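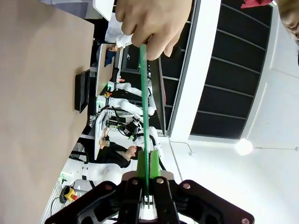 Wemby flat strip, green, sold by the roll or cut to length. Long thin stuff for tying up bundles, marking shelves, holding a lid down till you get round to fixing the hinge. Pull it out between two ends, like the piece stretched up from the green pads to a hand at the top, and you get a fair idea of how narrow it is. Bright enough to find again on a beige tabletop. Same green all the way thru the range, we don't do it in pink, please stop asking.

Sizes and packs
Short roll – 19 feet
Shop roll – 1,000 feet, boxed
Double shop roll – 2,000 feet, boxed, heavy, ships on its own
Cut lengths – tell us what you need in the order notes, inches please

Cutting
Ordinary scissors are fine. Cut square for a flat end, on a slant if you're threading it through a slot. Cut lengths can't be returned. Full rolls can if the wrapper is still on.

Fits
Momaveck wall dispenser, both the old and new style. Leclerc bench holder – short roll only, the shop roll is too wide for the spindle. If you have the older Leclerc with the screw cap, take the cap off first and keep it somewhere, we have no spares.

Not for lifting, towing or anything a person hangs from. Keep the roll out of a sunny window, the color goes.

Shipping
Goes out from Lurnside. Orders in before noon leave the same day, most of the time. Short rolls go in a padded envelope, everything else in a box. Pickup at the side door, ring twice. Back in stock in May for the double roll, shop roll avaliable now.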